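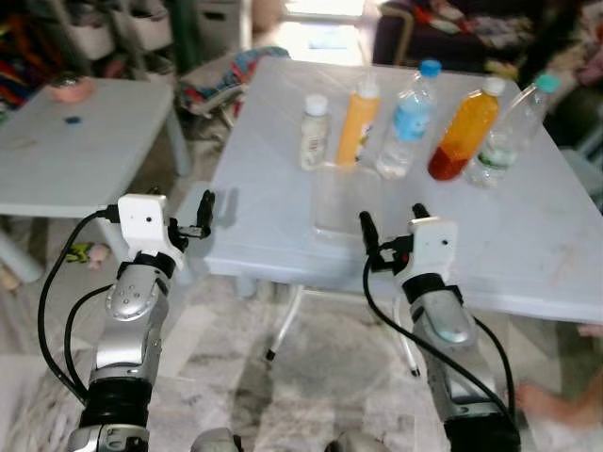
Last updated: 2019-02-16

Music > News > New Releases

By the music desk
2 min read

Geum will release a new album, Hetetti, in February. The band's label, Hernow, announced the record on its site and put the first single, "Hatar," up for streaming the same day.

Hetetti has eight songs and is the group's first full-length since a self-titled debut three years ago. The earlier record leaned on drum machines and long synth parts. The new one was tracked mostly live, with two guitars, bass and a full kit, and only one song keeps the old programmed drums.

"Hatar" runs just under four minutes. It starts on a single bass line, adds a dry snare and holds off on the vocal until well past the first minute. The chorus is louder than anything on the debut — the guitars are doubled and the voice is pushed close to breaking. The B-side is an instrumental that won't be on the album.

Hernow says the band recorded in 14 days and mixed the songs in a separate session. Two older tunes from the live set were tried and dropped. A third, the slow closer fans know from last year's shows, made the cut under a new title.

The album will be sold on vinyl, CD and download. The vinyl comes with a lyric sheet and a download code.

Geum will also play 24 club dates in support, most of them in rooms the band has played before. The label plans to post the full list of cities next week, with tickets going on sale the following morning.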